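# Records missing from beach walks after upload (Plikura 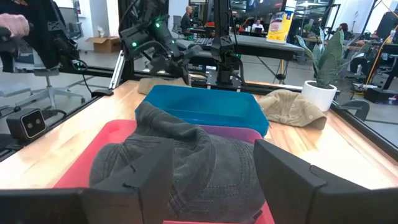 web portal, Srithong handhelds)

**Status:** closed, one follow-up open
**Reported by:** Trillum Shorebird Watch, survey desk
**Product:** Plikura portal and the sync tool for Srithong handhelds
**Area:** beached bird records, Vatent Beach and the north segments

## Original report

We run a beached bird survey on the coast. Walkers cover a set stretch of beach, log each carcass on a Srithong handheld, and drop the handheld at the desk afterward. We plug it in and upload through the Plikura sync tool.

Since the start of July the portal has been showing fewer birds than the handhelds. We noticed when a walker asked why her gannet wasn't on the map. It was on the handheld with a location, a wing measurement and a tag number, but the portal listed that walk as "no birds found."

We then checked everything for the month. The handhelds hold 159 bird records. The portal is missing 39 of them. The sync tool reported success every time and gave no warnings.

What we need:

- the missing records put back
- a reason for the loss
- some way to tell that an upload was incomplete

The walks themselves all show up, with the right beach and the right walker code. Only the bird records under them are missing.

## Support reply 1

Thanks for checking the totals before writing in. Please don't clear or reset any of the handhelds until we have looked at this.

Could you send:

1. The sync log from the desk computer. It's under Tools > Logs > Export.
2. A raw export from one handheld that has missing records.
3. The time zone setting on the handheld and on the desk computer.
4. The sync tool version, from the Help menu.

Also, are the missing records all from one beach or one walker?

## Customer reply

Log and raw export attached. The export is from the handheld used on Vatent Beach, which has the most records missing.

Time zone on the desk computer is Eastern. The handheld has a clock page but we can't find a time zone setting anywhere on it. The clock shows the correct local time. The sync tool is the current version. It updated itself at the end of June.

The missing records come from several walkers and several segments. We looked for a pattern by species and didn't find a clear one. Shearwaters, gulls, one eider, a storm-petrel. Some walks lost every bird and others lost only the last few.

We haven't reset anything. The handhelds are still going out on walks, so the numbers may change while you work on this. We'll keep a paper copy of every walk until it's fixed.

## Support reply 2

The detail about losing only the last few birds on a walk helped. In the raw export, each bird record has its own time, and those times are in UTC. The walk header is in local time. The handheld converts to local time for display, so you wouldn't see this on the screen.

Our server matches bird records to walks by beach segment and date. In summer, 8:00 p.m. Eastern is midnight UTC. Any bird logged after 8:00 p.m. gets the next day's date, and the server can't find a walk on that date.

Before the June update the sync tool converted the record times to local before sending them. The update left that step out for Srithong handhelds. Other models still convert correctly.

Can you confirm that the missing records come from evening walks?

## Customer reply

Mostly yes. In July several of our walkers go out after supper, when the beach is cooler and the crowds have left. Low tide was late on some of those days too. A walk that starts at 7:15 p.m. on Vatent Beach usually runs past 8:00, as the segment is about 2 miles down and back and there's a lot of wrack to look through.

But it doesn't cover all of them. We went through the list again and 11 of the missing records are from morning walks. The earliest was logged at 6:40 a.m. They can't have rolled over to the next day.

Those 11 are spread over different beaches. List attached with the tag numbers.

## Support reply 3

Agreed, those have a separate cause. We checked the tag numbers against the server and all 11 were received. They were rejected because of the species code.

Each one uses the old code for an unidentified large gull. The species list on the portal was revised in June, and that code was retired and replaced with two new ones, for adult and immature birds. Your handhelds are still loaded with the older list, so walkers can still pick the retired code.

A rejected record should produce a warning in the sync tool. It was being written to the server log only. We've filed that as a bug.

None of the records are lost. The evening records are in a holding table on the server and the gull records are in the reject queue. Both keep the full record, including measurements, the tag number and any attached photos.

## Steps taken

**Evening records**

- Took a copy of the holding table before changing anything.
- Converted record times to Eastern for the affected uploads.
- Ran the matching job again on a test copy. All of the evening records attached to a walk.
- Compared walk totals on the test copy with the raw handheld export for Vatent Beach. They matched.
- Ran the same job on the live portal.

**Gull records**

- Sent the customer a sheet with the tag number, plumage notes and photos for each record.
- Customer assigned adult or immature codes where the notes were good enough.
- For records with a wing only and no plumage notes, added a general "large gull, age unknown" code to the customer's project.
- Released the records from the reject queue.

**Walks marked "no birds found"**

The portal sets this flag by itself when a walk arrives with no bird records attached. Putting the birds back didn't clear the flag. We cleared it by hand on the affected walks and rebuilt the monthly summary.

## Customer reply

We checked the portal against the handhelds and the totals agree now. The gannet is on the map in the right place.

Two things we noticed:

The effort numbers for evening walks look wrong. One walk at Vatent shows a duration of less than zero. We think the start time is local and the end time is the last bird record.

Also, one bird that was found on two walks now shows as two new birds. It was tagged on an evening walk and seen again by the next walker, who logged it as a refind. The tag number is the same on both. If these count twice, the monthly encounter rate goes up, and we'd like to fix that before we send the summary out.

## Support reply 4

You're right about the duration. It was calculated when the walk was first uploaded, using the UTC time of the last record as the end time. We've recalculated it for all walks uploaded from a Srithong handheld since the June update. Please refresh the effort page and check the walk you mentioned.

On the refind: when the second walker's record came in, the first one was still in holding, so the server found no earlier bird with that tag and changed "refind" to "new." We've linked the two records and set the second one back to refind. We then searched your project for other repeated tag numbers and found no more.

## Workaround for the desk until the sync tool is updated

Use these steps for any upload that includes an evening walk.

1. Plug in the handheld and open the sync tool.
2. Go to Settings > Device and set "Record time source" to **Device display**.
3. Close the sync tool and open it again. The setting doesn't take effect until you do.
4. Upload as usual.
5. Open the walk on the portal and compare the bird count with the count on the handheld's walk page.
6. If they differ, leave the data on the handheld and reply to this ticket.

To load the new species list, go to Tools > Lists > Send to device with the handheld plugged in. Do this once for each handheld. It replaces the code list and doesn't touch saved walks. Tell walkers that the gull choices have changed, because the old entry will be gone from the menu.

## Customer reply

Duration and refind both look right. The species list is on all of the handhelds. We've taped a note next to the desk computer with the steps above.

We tried the workaround on one evening upload, a short walk on the north segment with a late finish. All of the birds came through. We skipped step 3 the first time and the last bird didn't show up, so that step does matter. Changing the setting, restarting and uploading a second time fixed it with no duplicate.

Fine to close this one. Please keep the warning message open as its own item.

## Closing notes

- Cause 1: sync tool update dropped the UTC conversion for Srithong handhelds.
- Cause 2: retired species code still present on the handhelds.
- All 39 records restored. Totals confirmed by the customer.
- Fix for cause 1 is in testing for the next sync tool release. Keep the device setting as it is until then.
- Open: show rejected and held records in the sync tool after each upload. Tracked separately, customer added to the notice list.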